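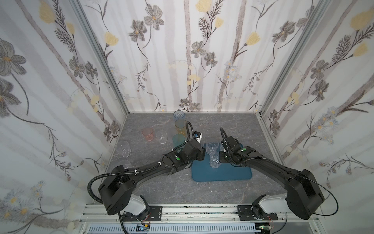 Photo: Ashton Tawhiri / Pemus project

About Projects Reports People Contact

Projects > Pemus > Progress reports > June

Dear Kane,

Thank you for your patience with this one, which was meant to reach you by Friday and then grew. You asked us last time for something plainer, with fewer charts and more of what the arms can and can't do, so I have tried to write it as I would tell it over a pot of tea. Forgive me if it wanders a little.

You will remember that the grant is there to answer a fairly humble question – can a pair of arms clear up after people in the kitchen of a shared house or the back of a small café, without someone standing over them? We chose cups as the first chore. Every home and every café has them, they come in all sorts, and putting them on a tray is a job most of us learned before we could tie our shoes.

Since the spring report we have made 298 attempts at the cup and tray job at the Zultville bench. An attempt counts as good only if every cup we asked for ends up on the tray, with no help from us and nothing knocked over on the way. By that rule 59 were good. I know that looks thin on paper, and I did wonder about giving you a kinder rule, but Zaid talked me out of it and I am glad he did. A café owner wouldn't be impressed by a tray that was nearly loaded.

Most of the trouble has been with the clear cups. The coloured ones give the software a decent edge to look for, and on a good morning the arms go through them quite happily. A clear one is another matter, above all when it has tipped over. You see the tray straight through the side of it, the facets throw bright lines about, and the software will sometimes settle on a shiny ridge and close the fingers on thin air. We spent the better part of a fortnight on that alone.
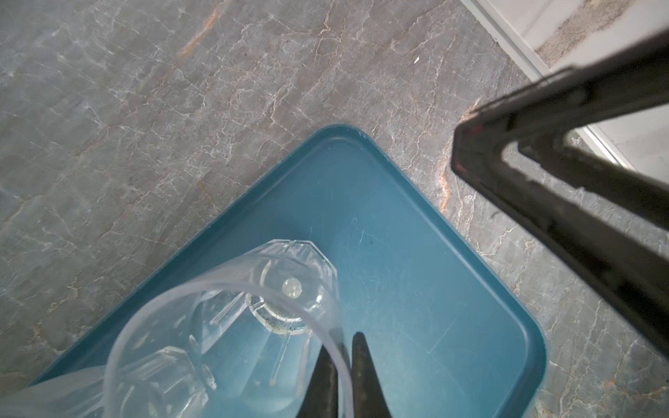
Wrist view: a clear vessel on its side in the tray, with the gripper's fingers up by the rim.

What helped in the end was letting the wrist camera have more of a say once the fingers are close in. Before, the overhead view made nearly all the decisions, and it was being asked to judge a small gap from too far away. Zaid rewrote that part and we have kept his version since. We also slowed the last bit of the approach right down, and I'm afraid this makes the whole business rather dull to watch. Visitors tend to drift off towards the biscuits.

The second piece of work was getting the arms to share. For a long while they took strict turns, one waiting politely until the other had finished, and a person with two hands would find that maddening. They can now work on different parts of the bench together, provided their paths don't cross.
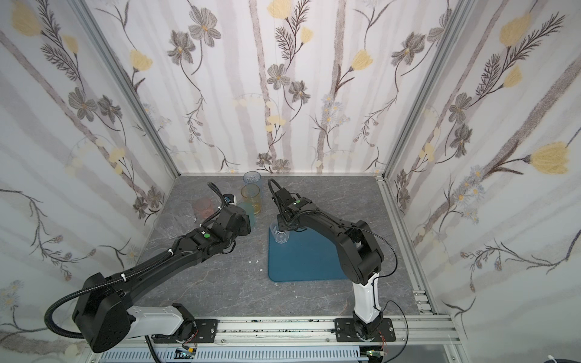
I should own up to the weak spots. When two cups stand close together the arms still nudge the neighbour more often than we would like, and a cup that rolls is mostly beyond them. Of the runs we had to stop by hand, 17 were down to cables catching, so Alby Harawira has been through every tie and loop and rerouted the worst of them. It is unglamorous work and it has done us as much good as any clever software this season.

Speed is the other thing. The arms take far longer than I would with a tea towel over my shoulder, and if you asked me today whether a café should buy a pair I would say no, and gladly put the kettle on while I explained. For somebody who can't easily lift or reach, though, slow may be perfectly all right, and that is where our conversations with the Flosasow supported flats have been so encouraging. The residents there would like to wake up to a clear worktop and don't much mind how long it took.

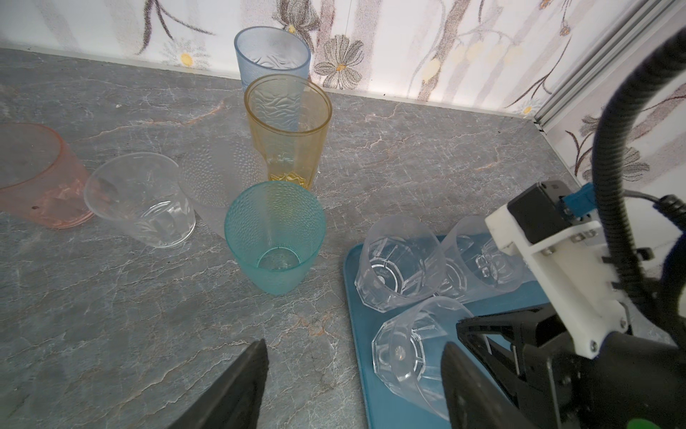

Merle Fairweather wondered whether we weren't making the job too easy for ourselves, and said that in a real kitchen the cups would have dregs in them, a teaspoon sticking out, and somebody's post lying underneath. She would sooner hear that the arms had failed in a proper muddle than managed nicely on a tidy bench, and she asked that the next round be messier.

I think she is right, and we have changed the plan to suit. For the next period we would like to bring in spoons first, then mugs with handles, and leave liquids until the gripping is steadier. We have set aside 20 bench days for it, all within the present budget, so there is no request for further money tucked into this letter. The one thing I would ask is your blessing to move the Flosasow visit back until the spoons are behaving.

Do come and see us at Zultville if you are passing. Mornings are best, any time after ten.

With warm thanks from all of us at Tawhiri,

Ashton Tawhiri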